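How to Clean and Care for Wicker

Wicker lasts for years if you keep it clean and don't let it dry out. The whole job takes less than an hour, plus drying time.

What you need: a soft brush, an old toothbrush, a vacuum with a brush attachment, mild dish soap, two cloths and a bucket of warm water.

Step 1. Shake the piece out over the lawn, then vacuum it inside and out. Go slowly over the weave, where most of the dust sits.

Step 2. Use the dry toothbrush on corners and braided edges. Don't dig at loose strands.

Step 3. Mix 3 drops of soap into the water. Dip a cloth, wring it out hard and wipe in the direction of the strands. Never soak paper wicker — it comes apart.

Step 4. Wipe again with clean water and dry with the second cloth. Leave the piece in the shade with moving air overnight. Full sun can crack the cane. 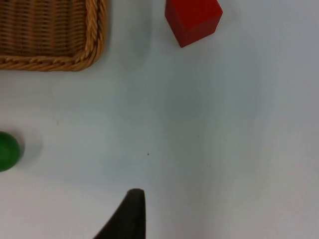 Wicker basket with a thick braided rim.

If the rim feels brittle, rub in a little boiled linseed oil and wipe off what is left after 3 minutes. Lay the oily rag flat outdoors to dry before you throw it out, as a balled-up rag can catch fire.

I do mine every September, before the porch furniture comes in. Baskets used for bread get a dry brushing only, and no oil.

Posted by Lama Sleiman in Home Care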